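Kitchen > Soap & Skin > Making toner in small batches

How I measure tiny amounts for homemade face toner

I've been making my own rose toner for a few years now, mostly for myself and for the little stall I run under the name Nenetti. People keep asking how I get it to come out the same every time, so I'm writing it all down in one place.

First, get a scale. A cheap kitchen one is fine for the water, but you want one that reads small amounts for everything else. My batch is 548 grams total, a weird number I landed on because that's what fills 12 of my bottles and leaves a bit for testing.

Weigh your distilled water first, then your rose water. I use Rajan rose water, though any plain one without added perfume will do. Pour slowly! I've overshot more times than I'd like to admit, and spooning it back out is a pain.

Warm the water to 40 degrees Celsius, stir in the glycerin, and let it sit until the glycerin stops swirling. If you can still see little ribbons in there, keep stirring.

Now the preservative. Please don't skip it. Anything with water in it will grow stuff, even in the fridge. Go by the percentage on the maker's sheet and work it out by weight for your own batch – write the answer on a sticky note before you open the bottle, so you're not doing math with wet hands.

For amounts under a gram I gave up on droppers. Drops are all different sizes depending on how hard you squeeze and how thick the liquid is. A pipette that goes up to 1,000 microliters fixed that for me.

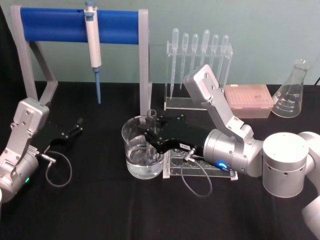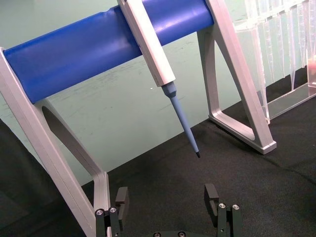

Storage matters more than I expected when I bought mine. I used to lay it flat in the drawer with the labels and funnels, and liquid would creep up inside it. Hanging it tip down from a bar, like the white one on the blue bar in the first photo, keeps that from happening, so get a stand if you can. Fresh tip for every ingredient, too.

Last bit: stir again, check the pH with a strip, and bottle it. I date mine with the month and keep the spare in the fridge door, next to the Hamaver mustard.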